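tevach-users 메일링 리스트 보관함
[이전 글] [다음 글] [스레드별] [작성자별]

보낸 사람: Heike Nolte
받는 사람: tevach-users
제목: Re: [tevach-users] 경사 선반에서 상자 점유 판정이 흔들리는 문제, 손목 카메라 전환 시점

올레시아 님, 안녕하세요.

로그 잘 받았습니다. 수요일에 Manmont 셀에서 같은 설정으로 다시 돌려 봤고, 보내 주신 증상은 거의 다 재현했습니다. 원인이 하나가 아니라서 답이 길어졌습니다. 항목별로 원문 아래에 적겠습니다.

Olesia Zinchenko 님이 쓴 글:
> Tevach를 8월 빌드로 올린 뒤부터 선반 쪽 점유 판정이 자주 바뀝니다.
> 로봇도 상자도 가만히 있는데 상단 오른쪽 칸이 occupied와 unknown 사이를
> 오갑니다. 올리기 전 빌드에서는 이런 일이 없었습니다. 선반은 앞으로
> 기울어진 레일 타입이고 상자는 전부 파란색 플라스틱입니다.
> 점유 판정은 머리 카메라만 씁니다.

8월 빌드에서 바뀐 부분은 맞습니다. Vasylenko 검출기의 기본 후처리가 바닥면 기준에서 선반면 기준으로 바뀌었습니다. 예전에는 상자 윗테두리를 찾은 다음 바닥 평면과 평행하다고 가정하고 사각형을 맞췄습니다. 수평 선반에서는 이게 잘 맞고, 기울어진 선반에서는 각도 오차가 남지만 오차가 일정해서 겉으로는 안정적으로 보였습니다. 지금은 선반면을 먼저 추정하고 거기에 상자를 올려 맞춥니다. 선반면이 흔들리면 상자도 같이 흔들립니다.

선반면은 왜 흔들리느냐 하면, 레일 타입에서는 면이라고 부를 만한 것이 없기 때문입니다. 평행한 금속 레일 몇 줄과 그 사이의 빈 공간뿐이고, 깊이 영상에서는 레일에 맺힌 점과 뒤쪽 랙이나 벽에 맺힌 점이 섞여 들어옵니다. 평면 추정이 어떤 때는 레일을 고르고 어떤 때는 레일과 뒤쪽 상자 앞면을 섞은 어중간한 면을 고릅니다. 후자가 선택되면 잔차가 커져서 판정이 unknown으로 떨어집니다.

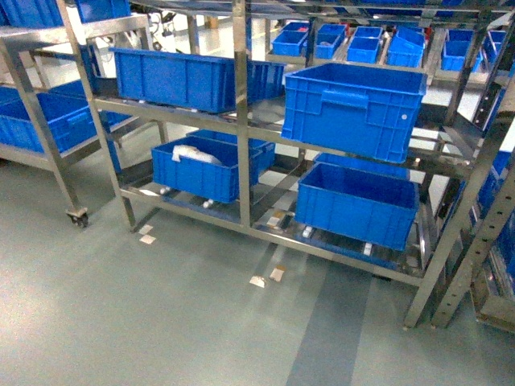

그래서 Manmont에서는 선반면을 매번 추정하지 않고 모델에서 가져오도록 바꿨습니다. 랙의 치수와 기울기는 변하지 않으니 굳이 실시간으로 풀 이유가 없습니다. 실시간으로 필요한 것은 랙 전체의 위치와 방향뿐이고, 그건 세로 기둥으로 맞추면 됩니다. 설정은 이렇습니다.

 shelf_plane:
 source: model
 model_file: rack_tilted.yaml
 refine: posts_only
 allow_online_fit: false

refine에 posts_only를 주면 가운데 기둥과 양쪽 기둥의 모서리 선만 씁니다. 여기서 한 가지 주의할 점이 있습니다. 기둥이 반사가 있는 스테인리스라서 기둥 면의 깊이 값은 믿을 수 없습니다. 파란 상자가 기둥 면에 비치면 검출기가 기둥을 상자의 일부로 잡는 경우도 있었습니다. 모서리 선은 컬러 영상에서 뽑고, 깊이는 기둥 안쪽을 마스크로 빼고 쓰세요. 마스크 폭은 기둥 폭보다 조금 넓게 잡는 편이 낫습니다. 저는 처음에 기둥 폭과 똑같이 잡았다가 경계에서 튀는 점이 남아서 다시 넓혔습니다.

> 비슷한 문제인지 모르겠는데, 같은 칸 앞뒤로 상자가 두 개 들어가면
> 뒤쪽 상자가 목록에 나타났다 사라집니다. 추적 ID도 바뀝니다.
> 재고 노드가 그때마다 이벤트를 내보내서 상위 시스템 로그가 지저분합니다.

별개 문제입니다. 뒤쪽 상자는 머리 카메라에서 윗테두리 일부만 보이는 일이 흔하고, 보이는 테두리 길이가 검출 임계값 바로 근처입니다. 머리가 조금만 움직여도 임계값을 넘었다 말았다 합니다.

보내 주신 bag 파일에서 가려진 상자가 포함된 프레임만 골라 재생해 봤습니다. 전체 814 프레임이고, 그중 129 프레임에서 뒤쪽 상자의 ID가 바뀌거나 앞쪽 상자의 ID와 서로 뒤바뀌었습니다. 색도 같고 모양도 비슷한 상자들이니 외형 특징으로 연결하는 방식은 처음부터 도움이 안 됩니다. 외형 가중치를 0으로 내리고 칸 번호와 깊이 순서로만 연결하게 하니 같은 파일에서 ID가 뒤바뀌는 현상은 없어졌습니다. 목록에서 사라지는 현상은 이것만으로는 안 고쳐집니다.

사라지는 쪽은 상태를 하나 더 두는 방식으로 처리했습니다. 한 번 확인된 상자가 앞 상자에 가려서 안 보이는 경우에는 empty나 unknown으로 보내지 않고 occluded로 둡니다. occluded에서 빠져나가는 조건은 두 가지입니다. 앞 상자가 빠진 뒤에 그 자리가 비어 보이거나, 로봇 자신이 그 상자를 집었다는 이벤트가 들어오거나. 재고 노드는 occupied와 occluded 사이의 전환에 대해서는 이벤트를 내지 않습니다.

사람이 손으로 상자를 빼는 경우가 걱정이라고 다른 스레드에서 Yanti Mangundap 님이 지적했는데, 맞는 지적입니다. 지금은 occluded 상태가 오래되면 confidence만 천천히 낮추고 상태는 유지합니다. 그 상자를 실제로 집으러 갈 때 손목 카메라로 다시 확인하니까 피킹 쪽에서는 큰 문제가 없습니다. 재고 수량을 다른 시스템과 맞춰야 하는 분들에게는 부족할 겁니다.

> 상자 안이 비었는지도 같이 판정하고 있는데 구겨진 흰 비닐 같은 것이
> 들어 있으면 결과가 제각각입니다. content_full로 나올 때도 있고
> content_empty로 나올 때도 있습니다. 어느 쪽이 맞는 동작인가요?

둘 다 아닙니다. content_full은 상자 안쪽 체적 대비 점유율로 계산하는데, 비닐이나 천은 부피가 정해져 있지 않고 얇은 비닐이면 깊이도 잘 안 나옵니다. 뒤쪽 테두리에 걸쳐 있으면 테두리 검출까지 방해합니다. 기울어진 선반에서는 바닥 기준을 잘못 잡으면 빈 상자도 한쪽이 차 있는 것처럼 계산되니 앞의 선반면 문제와도 얽혀 있습니다. 선반면을 모델로 고정하고 나서 다시 보시면 결과가 꽤 정리될 겁니다.

그다음은 클래스 문제입니다. Vasylenko 기본 모델에는 soft_item이라는 클래스가 있는데 기본값으로는 꺼져 있습니다. 켜면 비닐과 천이 이쪽으로 분류되고, 둘을 구분하지는 않습니다. 저희도 구분이 필요 없어서 그냥 씁니다. soft_item이 있는 상자는 content_unknown으로 보내고 피킹 후보에서 제외합니다. 테두리 검출에서도 soft_item 마스크가 덮은 구간은 빼고 직선을 맞추게 했습니다. 코드는 rim_fit 쪽에 옵션으로 들어가 있고 이름은 ignore_soft_mask입니다.

> 두 번째 질문은 손목 카메라입니다. 회전 테이블 앞에서 손목 카메라로
> 넘어가는 순간 Ullora가 경로를 다시 계산하면서 팔이 잠깐 멈춥니다.
> 손목 카메라에는 그리퍼 손가락이 항상 보이는데, 이것 때문에 손가락
> 바로 앞에 장애물이 생기는 것 같습니다.

장애물이 생기는 게 맞습니다. 기본 self_filter는 URDF의 손가락 메시를 기준으로 마스크를 만듭니다. 손가락 패드를 교체했거나 메시보다 두꺼운 패드를 쓰고 있으면 마스크 밖으로 패드 가장자리가 남습니다. 남은 점은 옥토맵에 들어가고, 팔이 움직이면 로봇을 따라다니는 작은 장애물이 됩니다. Ullora 입장에서는 출발 상태가 이미 충돌이니 멈추고 다시 계산합니다.

패드가 들어간 메시로 바꾸고 여유를 조금 주면 해결됩니다. 다만 여유를 너무 크게 주면 손가락 사이로 보이는 영역까지 지워집니다. 그 사이가 접근할 때 제일 중요한 영역이라 거기를 잃으면 손목 카메라를 쓰는 의미가 없습니다. 저희는 바깥쪽과 안쪽의 여유를 따로 줍니다.

 self_filter:
 mesh: finger_with_pad.stl
 margin_outer: wide
 margin_inner: tight
 follow_joint: gripper_width

follow_joint를 빠뜨리지 마세요. 빠뜨리면 손가락을 벌린 상태의 마스크로 고정되고, 물체를 쥔 상태에서는 엉뚱한 곳이 지워집니다. 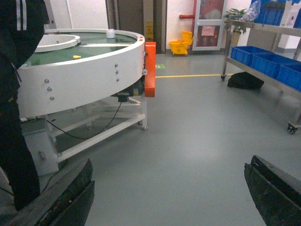 전환 시점 이야기도 해야 합니다. 지금 설정은 테이블 중심까지의 거리만 보고 손목 카메라로 넘어가게 되어 있습니다. 거리 조건만 있으면 손목이 아직 테이블 윗면을 보고 있지 않은데 전환되는 경우가 생깁니다. 테이블 테두리 바깥이나 바닥을 보는 자세에서 넘어가면, 검출기는 테이블 위 부품을 찾지 못하고 대신 통로 건너편 카트의 파란 상자를 잡아서 추적 목록에 올립니다. 저희 로그에서도 똑같은 일이 있었습니다.

조건을 두 개로 늘렸습니다. 거리 조건은 그대로 두고, 테이블 윗면의 녹색 영역이 손목 영상에서 일정 비율 이상 보일 때만 전환합니다. 녹색 면은 천장 조명이 반사되는 부분이 하얗게 날아가니까 색상만으로 영역을 잡지 말고 흰색 테두리의 타원을 먼저 맞춘 다음 그 안쪽을 쓰세요. 안쪽에도 흰색 링이 하나 더 있어서 타원 후보가 둘이 나옵니다. 큰 쪽을 고르도록 해 두었습니다. 손목이 테두리에 너무 가까우면 바깥 타원이 일부만 보여서 안쪽 링이 선택될 수 있으니, 모델 반지름과 비교하는 검사도 넣어야 합니다.

장애물 맵도 영역을 제한하는 편이 좋습니다. 손목 카메라 점군을 통째로 맵에 넣으면 카트, 벽 쪽 물건, 사람 다리까지 다 들어옵니다. 고정 설비는 이미 셀 모델에 있으니 손목 카메라에서는 작업 영역 상자 안쪽 점만 맵에 넣고, 바깥은 버립니다. 사람 감지는 이 맵에 의존하면 안 됩니다. 저희 쪽은 안전 계통이 완전히 따로 있고, 이 리스트에서 다루는 설정은 그쪽과 관계가 없습니다. 올레시아 님 셀도 그렇게 되어 있는지 한 번 확인해 주세요.

주기에 대해서도 적어 둡니다. 손목 카메라 점군의 맵 갱신을 8 Hz로 낮췄더니 재계획 횟수가 크게 줄었습니다. 접근 구간의 마지막에서는 맵을 갱신하지 않고 검출 결과만 따라갑니다. 검출에서 제어기까지의 지연은 50 ms를 상한으로 두고, 넘는 결과는 버립니다. 늦은 결과를 외삽해서 쓰는 코드도 있었는데 테이블이 도는 동안에는 오차가 더 커져서 뺐습니다.

> 세 번째는 부품을 쥔 다음입니다. 테이블에서 집어서 선반 쪽으로 돌아설 때
> 쥐고 있는 부품을 Ullora가 모르는 것 같습니다. 가운데 기둥 옆을
> 너무 가깝게 지나갑니다.

attach 이벤트가 안 나가고 있습니다. 로그를 보면 그리퍼 폭이 목표값에 도달한 뒤에 attach를 보내게 되어 있는데, 부품을 쥐면 폭이 목표값까지 닫히지 않으니 조건이 만족되지 않습니다. 힘 임계값으로 바꾸세요. grasp_done의 조건을 width에서 force_or_width로 바꾸면 됩니다. 이건 문서가 잘못되어 있어서 Liudmyla Hordiienko 님께 수정을 부탁드렸습니다.

attach가 나가더라도 형상이 문제입니다. 사각 플랜지가 있고 앞면이 둥글게 나온 빨간 부품을 기본 설정에서는 원기둥으로 붙입니다. 원기둥 반지름은 둥근 부분에 맞춰져 있어서 플랜지 모서리가 밖으로 나옵니다. 손가락이 플랜지를 어느 방향으로 잡았는지에 따라 튀어나오는 방향도 달라집니다. 번거롭더라도 상자 형상으로 붙이거나 플랜지와 둥근 부분을 나눠서 두 개로 붙이는 편이 낫습니다. 저희는 상자 하나로 씁니다. 조금 넉넉해지지만 선반 칸 폭에는 여유가 있어서 경로가 막히지는 않았습니다. 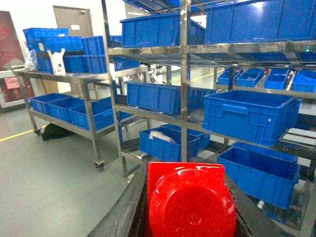
선반 앞에 섰을 때의 자세도 같이 봐 주세요. 손목 카메라가 선반을 정면으로 보는 자세에서는 쥐고 있는 부품이 화면 아래쪽을 가립니다. 하단 칸의 상자가 이 영역에 걸리면 점유 판정이 unknown이 되고, 플래너는 unknown 칸을 놓기 후보에서 뺍니다. 결과적으로 상단만 계속 고르게 됩니다. 올레시아 님 로그에서 하단 칸이 한 번도 선택되지 않은 것도 이 때문으로 보입니다.

방법은 두 가지를 시험해 봤습니다. 하나는 부품을 쥔 상태에서는 선반 판정을 머리 카메라로만 하는 것입니다. 구현이 간단하고 지금 저희가 쓰는 방식입니다. 다른 하나는 붙인 형상을 손목 영상에 투영해서 가려지는 영역을 미리 계산하고, 그 영역에 걸린 칸은 직전 판정을 유지하는 것입니다. 두 번째가 원칙적으로 더 낫지만 붙인 형상의 자세가 조금만 틀려도 부품 가장자리가 상자로 들어옵니다. Larysa Tkachenko 님이 파지 후 자세 보정 노드를 만들고 있으니 그게 들어오면 다시 시험할 생각입니다.

놓기 높이도 선반면 모델을 따라갑니다. 상자 바닥이 기울어져 있으니 놓을 때 손목을 같은 각도로 기울이거나, 바닥에 닿기 전 높이에서 멈추고 천천히 열어야 합니다. 수평 자세로 그대로 내려가면 플랜지 한쪽 모서리가 먼저 닿고, 힘 임계값이 낮으면 거기서 중단됩니다. place_align을 shelf로 설정하면 손목이 선반 각도를 따라갑니다. 상자 앞쪽 벽과 손가락 사이 간격이 줄어드니 접근 방향은 앞쪽 위에서 뒤로 들어가는 쪽을 권합니다.

> 마지막으로, 바닥의 노란 선을 주행 쪽 기준으로 써도 될까요?
> 셀 안에서 위치가 조금씩 밀립니다.

보조로는 괜찮고 단독 기준으로는 권하지 않습니다. 선이 랙 아래와 카트 다리 뒤로 지나가는 구간에서는 자주 끊겨 보이고, 바닥이 매끈한 에폭시라 조명 반사 때문에 선이 갈라져 검출되는 경우도 있습니다. 저희는 랙 기둥으로 맞춘 위치를 우선으로 하고, 노란 선은 방향 오차를 줄이는 데만 씁니다. 바퀴 달린 카트는 기준으로 쓰지 마세요. 셀 모델에도 카트는 고정 설비로 넣지 않는 편이 좋습니다. 전에 누가 카트를 고정으로 넣어 놔서 지도가 틀어진 것을 찾느라 오후를 다 썼습니다.

적용 순서는 이렇게 하시면 비교하기가 쉽습니다.

첫째, shelf_plane을 model로 바꾸고 나머지는 그대로 둔 채 머리 카메라 bag을 다시 재생합니다. 상단 오른쪽 칸이 흔들리지 않는지만 봅니다.
둘째, 추적기의 외형 가중치를 내리고 occluded 상태를 켭니다. 이 단계에서 재고 노드 이벤트 수가 줄어야 합니다.
셋째, self_filter 메시를 바꿉니다. 실제 패드 두께를 재서 넣으세요. 도면 값과 다를 수 있습니다.
넷째, 전환 조건과 attach 조건을 바꿉니다. 이 둘은 로봇을 실제로 움직여야 확인됩니다. 속도를 낮추고 부품 없이 먼저 돌려 보세요.

첫째와 둘째는 로봇 없이 할 수 있으니 먼저 해 보시고 결과를 리스트에 올려 주시면 좋겠습니다. rack_tilted.yaml은 Manmont 랙 치수로 되어 있습니다. 올레시아 님 랙은 레일 간격이 다를 수 있으니 기둥 간격, 단 높이, 레일 기울기 세 값은 직접 재서 바꿔 주세요.

occluded 상태 패치는 아직 메인 브랜치에 없습니다. 리뷰 중이고, Yanti 님이 지적한 수동 반출 건을 어떻게 처리할지 정해지지 않았습니다. 의견 있는 분은 패치 스레드 쪽에 써 주세요. 이 스레드에 쓰시면 나중에 찾기가 어렵습니다.

하나 남은 것은 손목 영상에서 랙 뒤쪽 단의 작은 파란 통을 큰 상자로 잘못 잡는 문제입니다. 깊이가 제대로 나오면 크기로 걸러지는데 기둥 근처에서는 깊이가 없어서 크기를 못 구합니다. 지금은 선반 모델의 앞뒤 범위를 벗어난 검출을 버리는 식으로 막고 있고, 깊이가 아예 없는 검출은 한 번 더 볼 때까지 보류합니다. 같은 증상이 있으면 그 구간 bag만 따로 잘라서 보내 주세요. 컬러, 깊이, 관절 상태, tf 토픽이 다 들어 있어야 합니다. 지난번 파일에는 손목 카메라의 camera_info가 빠져 있어서 제가 임의로 채워 넣고 재생했습니다.

Heike

--
Heike Nolte
Manmont 셀 소프트웨어 담당

tevach-users 메일링 리스트
구독 해지는 제목에 unsubscribe라고 적어 리스트 관리 주소로 보내 주십시오.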